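Oct 9, 2023
By Ans Van der Linden

4. Preparing and showing a room work

This section is for the assistant who installs a room work from the Umel series in a gallery or a project space. Please read it to the end before you open the file. The hanging of the paper works is explained in section 5.

4.1 What you need

One projector with at least 2,000 lumens, one computer with the Grivik player installed, and a free wall without sockets or switches in the projected area. The wall should be matte white. If the wall was painted for a previous exhibition in another color, paint it again and wait one full day.

The two speakers are delivered in the gray box, together with the signed certificate. Do not leave the certificate in the box during the exhibition. Give it to the registrar.

4.2 Loading the work

1. Start the computer and let it finish all its updates. Then switch off the automatic updates in the system settings.

2. Copy the folder "Umel" from the drive to the desktop. Do not play the work directly from the drive.

3. Open the Grivik player and choose File, then Open Room. Each room has its own number. The number of your room is written on the loan form.

4. Wait until the room is completely loaded. With an older computer this can take around 19 minutes, and the fan may become loud.

Note: Do not use the sharpening function of the projector, also when a visitor or a curator asks for it. 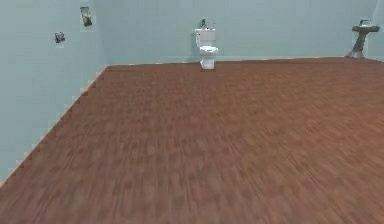

4.3 Setting the projection

1. Place the projector on the shelf or hang it from the ceiling. The beam must meet the wall straight. Please do not use keystone correction - it bends the vertical lines.

2. Make the image so large that its lower edge touches the gallery floor. There should be no white strip between the two.

3. Set the color mode to "Neutral" and the brightness to 400 on the Grivik scale. If your projector shows another scale, write to us and we will send you a table.

4. Put the speakers behind the visitor, at ear height for a sitting person. The sound is very low, and in some rooms it is only a hum.

Caution: The projector becomes hot. Keep a free space of one arm length on all sides and do not cover it with fabric, even if the technician finds it ugly.

4.4 Opening and closing each day

In the morning, start the projector first and then the player. In the evening, close the player first. If you do it in the wrong order, the player can lose the room number and you have to begin again at 4.2, step 3.

The work has no beginning and no end, so visitors can enter at any moment. One bench is enough. Please do not put a wall text inside the projection room. The label goes outside, to the right of the entrance, and it must name the artist, the title, the year and the lender, Flolico.

4.5 If something goes wrong

The image is black: check the cable first, then restart the player.

The colors look too yellow: the projector has probably returned to its factory mode. Repeat 4.3, step 3.

The image stops moving: some rooms have very long still passages. Wait for ten minutes before you restart. If it is still frozen after this time, write down the hour and the room number and send both to the studio.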